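3.2 Collection of bimanual demonstrations with hand-held grippers

All demonstrations of garment tasks were recorded without the robot present. The operator holds one gripper in each hand and performs the task directly, and the recorded streams are later retargeted to the two arms of the Stovari platform. Figure 3 shows the setup during a clothes-handling session on a bed. 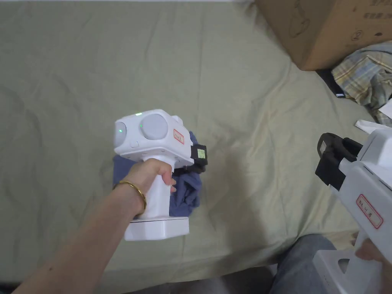
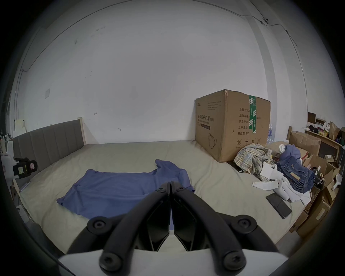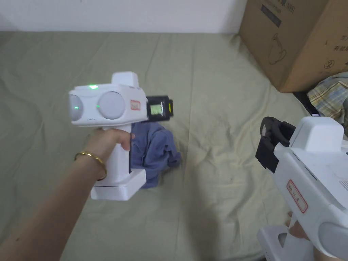

Figure 3. Demonstration on a bed surface with a blue garment. First and third: view from the head, with the left gripper held upright and the second gripper at lower right. Second: view from a camera on a gripper, with the fingers closed at the edge of the shirt.

Each recording combines a head view with the views from the grippers. The two kinds of view serve different purposes. The head view covers both hands and most of the work surface, and is used to decide which garment is being handled and in what order. The gripper view gives the position of the fingers relative to the cloth, and the policy depends on it during the last few centimeters of approach. In preliminary trials at our Wemwood site we trained with the head view alone, and the resulting policy often closed the fingers above the fabric.

Operators received a written protocol of two pages and a practice period before recording. The protocol fixes the start and end of an episode but leaves the grasp points and the order of folds to the operator. We considered prescribing the grasp points, as was done in the earlier Moulin recordings, and decided against it: operators who had to recall a prescribed point tended to hesitate above the garment, and the hesitation was reproduced by the trained policy. Free choice of grasp points gives a wider spread of trajectories for the same garment. Section 4.3 examines how this spread affects training.

The surroundings were not standardized. Beds, tables and sofas were used as found, with other clothing and household objects left in view. This makes segmentation of the target garment harder, particularly where several pieces of clothing share the surface, but it removes the need to clear a room before each session. Lighting was whatever the room provided. Episodes were rejected only if tracking was lost in one of the grippers or if the garment left the work surface.

We recorded in 26 homes with 39 operators. An episode lasts some 20 seconds on average, with large differences between operators. Pauses at the beginning and end were trimmed automatically using a threshold on gripper speed; pauses inside an episode were kept – they often coincide with regrasping, and removing them produced jumps in the commanded pose.

Retargeting proceeds in two steps. The pose of each gripper is first expressed in a common frame fixed at the start of the episode. The relative pose between left and right is then kept as a separate input, since errors in the common frame cancel in it to a large extent. For tasks in which both hands hold the same piece of cloth, the relative pose matters more than either absolute pose: a small error between the hands stretches the fabric or lets it sag, while the same error applied to both hands has little effect.

One limitation should be noted. The operator feels the resistance of the cloth through the handle, and the robot has no equivalent signal. Demonstrations in which the operator pulled a garment taut were therefore difficult to reproduce, and we treat them separately in Section 5 – together with the teleoperated baseline collected at Arkside.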